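Section 4: Setting up your Skosell kitchen scale

Okay, so you've got the scale out of the box and the film off the display. I've set up more of these than I care to admit (my own, my mother's, two for the bakery at Wukisholm), and I still follow the steps below every time. Give yourself a quiet quarter of an hour.

4.1 Putting the batteries in

1. Turn the scale over and lay it face down on a folded dish towel. The glass scratches more easily than you'd think!
2. Slide the battery door toward the Bellamy logo. It's stiff the first few times, so push with your thumb flat.
3. Drop in two AAA batteries, flat end against the spring.
4. Close the door until it clicks, then flip the scale back over.

Note: Don't mix an old battery with a new one. The display will light up just fine, but your readings will wander all over the place and you'll blame the flour. 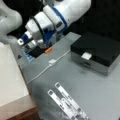
4.2 Finding a good spot

I used to keep mine on top of the microwave, and that was a mistake. The scale wants a hard, level surface that doesn't shake. A cutting board with rubber feet is no good, and neither is a placemat.

1. Set the scale where you plan to use it.
2. Press gently on each corner with one finger. If it rocks, turn it a little or move it over.
3. Keep it a hand's width away from the stove, the kettle and anything with a fan. A draft across the plate is enough to make the last digit flicker.
4. Let it sit for ten minutes if it's just come in from a cold car or garage.

Caution: Never store anything on top of the scale, even something light. The sensor underneath stays squeezed the whole time and it does get tired — I ruined my first one with a stack of cookbooks.

4.3 Calibrating

You'll need the 500 g weight. It comes in the little drawstring bag, and if you bought your scale secondhand and the bag is missing, you can order another from Lolent. Please don't use a bag of sugar. I know it says the weight right there on the front, but that doesn't count the bag and it isn't exact enough anyway.

1. Press ON and wait for the zero.
2. Hold down UNIT until CAL shows up, then let go.
3. Wait for 500 to blink.
4. Put the weight right in the middle of the plate and take your hands away.
5. When you see PASS, lift the weight off and turn the scale off and on again.

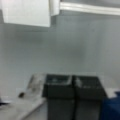 If you get FAIL, don't panic. Nine times out of ten the plate isn't seated properly. Lift it off, wipe under it with a dry cloth, set it back down and start over from step 1. I do this again whenever I change the batteries, and once before the holiday baking starts.

4.4 Weighing with a bowl

1. Turn the scale on with nothing on it.
2. Set your bowl down and press TARE. The display goes back to zero.
3. Add your first ingredient, say 200 g of flour.
4. Press TARE again and add the next one.

The limit is 2,000 g and that includes the bowl! My big stoneware one eats up a good chunk of that all by itself, so for bread dough I switch to a thin steel bowl. Go over and you'll see EEEE. Take the load off right away.

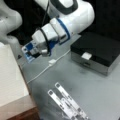
4.5 Auto-off

The scale shuts itself down after two minutes if nothing changes, and it forgets your tare when it does. Very annoying when you're halfway through a recipe and the phone rings. To turn that off, hold TARE while you press ON, and let go once you see LONG. It'll stay on until you switch it off yourself, so your batteries won't last nearly as long.

Cleaning is in Section 5.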